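Fletix picks Handen warehouse for office and workshop refit

24/06/2022

Fletix has signed a contract to convert a disused warehouse in Handen into offices, a small workshop and a training floor. The work will be carried out by Clakolex, which was chosen after a two-stage tender in the spring. The building has been empty since its last tenant, a furniture importer, moved out.

The contract covers a full strip-out, new insulation to the roof and north wall, replacement windows on the street side, and a complete interior fit-out. The finished building will have 2565 square meters of usable floor space on two levels. An existing mezzanine will be extended to form most of the upper level.

Fletix currently rents space at two addresses and plans to give up both leases when the move is complete. The company said it had looked at taking a newer office building on the same road but decided against it on cost and ceiling height. The workshop needs room for overhead storage and a loading door, and the newer building had neither.

Clakolex will act as main contractor and will also handle the interior design. Furniture and storage will be supplied by Intarasuk under a separate order, with deliveries timed to follow the flooring. Intarasuk worked with Fletix on one of its present offices and will move and refit any desks that are worth keeping. 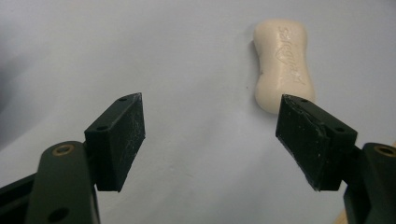

Work on site is due to begin with a survey of the floor slab. An earlier inspection found cracking near the loading door and a low spot along the east wall where water has collected in past winters. Clakolex has priced for a new screed over the whole of the ground floor, and the survey will show if deeper repairs are needed in those two areas. Any extra work on the slab would be charged at rates already set out in the contract.

The roof comes next. The steel frame is in fair condition and will stay, but the old sheeting is to be taken off in sections and replaced with insulated panels. The contractor wants the building closed up before the interior partitions go in. Scaffolding will stand along the street side for part of the summer, and one lane of the access road will be closed while the panels are lifted into place. Neighboring businesses have been sent a notice with the planned delivery hours.

Inside, the ground floor is divided between the workshop at the rear and a reception area, meeting rooms and kitchen at the front. A double wall with a sound-rated door will separate the two halves. The upper level will be mostly open-plan, with desks for 100 people and 11 enclosed rooms of different sizes for calls and small meetings.

The training floor sits at the south end of the upper level. It can be used as one large room or split in half with a folding wall. Fletix runs courses for its own staff and for customers, and until now has had to hire rooms for the larger groups. It will have its own stair and restrooms so that visitors can come and go when the rest of the building is locked.

Heating will come from air-source heat pumps mounted on a new platform behind the building. The gas heaters left by the last tenant are to be removed. Lighting throughout will be LED on motion sensors, except in the workshop, where the staff asked for manual switches at each bench. The electrical supply also has to be upgraded, and the date for that depends on the network operator.

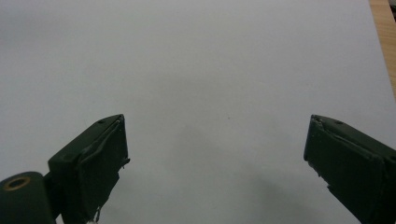

Parking was one of the harder points in the planning application. The site has 30 spaces, fewer than the company has at its present addresses, and there is no room to add more without giving up the turning area for trucks. The approved plan keeps the spaces as they are and adds a covered bike store next to the main entrance, along with showers and lockers on the ground floor. Fletix has also agreed to stagger start times for workshop and office staff.

The planning approval came with conditions on noise. No cutting or heavy machine work may take place with the loading door open in the evening, and the extractor fans must be fitted with silencers before the workshop is put to use. A request to add lit signs to the street side was turned down — the company can put in a new application with a smaller design.

Some parts of the old building will be kept. The brick front and the arched entrance are to be cleaned and repointed, and the sliding timber door on the yard side will be repaired and fixed open as a feature, with glazing behind it. The goods hoist is beyond repair and will be taken out.

Clakolex expects to hand over the ground floor first so that the workshop equipment can be moved and tested. Office staff are set to follow in September, one department at a time. The training floor will be the last part to open.

The value of the contract has not been made public. Fletix said the refit would be paid for partly from the savings on its two current leases, and that the lease on the Handen building includes an option to buy. Subcontract packages for painting, flooring and outdoor paving have yet to be let, and local firms can ask Clakolex for the tender papers.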